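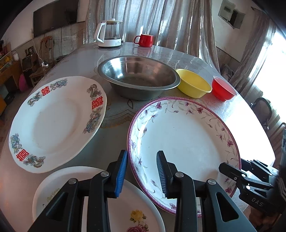

Plate and bowl handling with hand-held grippers.

Tableware Handling Operator (2 openings)
Sadton Tableware Rental, Rurnlow
Part time, days, $17 an hour

Sadton rents plates, bowls, cups and cutlery for weddings, banquets and corporate lunches. Everything that goes out comes back dirty, gets washed, and is then checked, sorted and stacked by hand. On a busy day the sorting side handles roughly 700 pieces. We are bringing in robot arms to take over part of the stacking. The project is called Cerkar, and the first arm is planned for the sorting area in July.

Before that, the arm has to learn how people pick things up. We are looking for two people to do that work with us.

What the job is

You will hold a gripper in each hand and handle tableware with it: lift a plate, turn it over, stack it, move it next to a bowl, put it back. The grippers have two fingers with ribbed pads and a camera that records what they do. You repeat each task, with the pieces laid out differently each time, and then move on to the next one. Recordings are used to train the arm.

Sessions take place in ordinary rooms as well as in our building, on whatever table is there. You will work with household pieces in addition to our rental stock. Mixed plates are harder than matching ones and we want plenty of them in the recordings.

A normal shift includes:
Laying out tableware from the task sheet
Recording sessions, with a ten-minute break every hour
Marking failed tries on the sheet, including drops and chips
Charging the grippers and copying files at the end of the shift
Half an hour with the sorting crew, twice a week

That last item matters to us. The people on the sorting crew know which plates stick together and which bowls tip over, and most of the task sheets come from what they have told us. You will be expected to ask them questions and write down the answers.

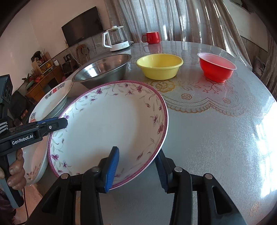
Closing the fingers on a rim takes some getting used to. You have to come in at an angle, with one pad over the face of the plate and the other on the outside, and ease off if the plate starts to swing. Large plates are usually steadied with the second gripper. Most new people are slow at first and we plan for that. Training is paid and lasts one week. Breakages during training or recording are never charged to you.

What changes for the people already here

There are 33 people at the Rurnlow building and several have asked whether this project is meant to replace them, so we will put the answer in the ad too. No one in sorting will be let go because of Cerkar during the trial. The arm will be given flat plates in standard sizes, the part of the job that causes most of the wrist and shoulder complaints. Checking for cracks, polishing, packing glassware and anything with an odd shape stay with people.

Some things will be different. The evening sorting shift will probably get smaller as people move to days, and we will need a person on each shift who can clear a jam and restart the arm. That is a new position with a higher rate, and current sorting staff get first choice of it. Operators hired through this ad can apply for it after them. We do not know yet what staffing will look like after the trial – we will share the results with everyone in the building before any decision is made.

Who we are looking for

No degree and no robotics experience needed. Dish room, kitchen, banquet or warehouse work is useful. You should be able to:
Stand for most of a four-hour shift
Hold a light tool in each hand for up to 20 minutes at a time
Follow a written task sheet in English
Stay careful with a task you have already done many times that day

Left-handed applicants are welcome. We have mostly right-handed recordings so far.

Please note that your hands and sleeves may show up in the recordings. Faces and voices are removed before the files are used. You will be asked to sign a consent form, and you can read it before you accept the job.

Hours and pay

Four shifts a week, 9 to 1 or 1 to 5, your pick as far as we can manage it. The contract is for six months and may be extended. Travel between sites is paid time. Free parking at the building, and a hot lunch on shift days.

How to apply

Send a short note about your past work and which hours suit you, marked for Somkiat Chuensuk, Cerkar project, or leave it at the front desk in Rurnlow. A résumé is fine but not required. Applications close 22 December 2022. The interview includes a short paid tryout with the grippers – wear closed shoes.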